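Jonell plaid duvet set, reviewed 2021-11-28

I've had this duvet on the bed since June, and I have to say I've grown awfully fond of it! The checks are a soft grey-mauve with cream, pale green and white stripes, so it gets along with my pink pillow and even the silly carrot plush.

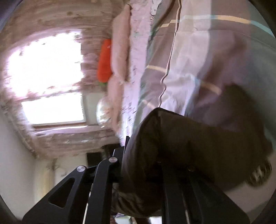
Washing has been easy (cold, gentle, hung up overnight), and the seams are holding nicely. My one grumble is the buttons, which are tiny and fiddly. I'd still happily buy a second one.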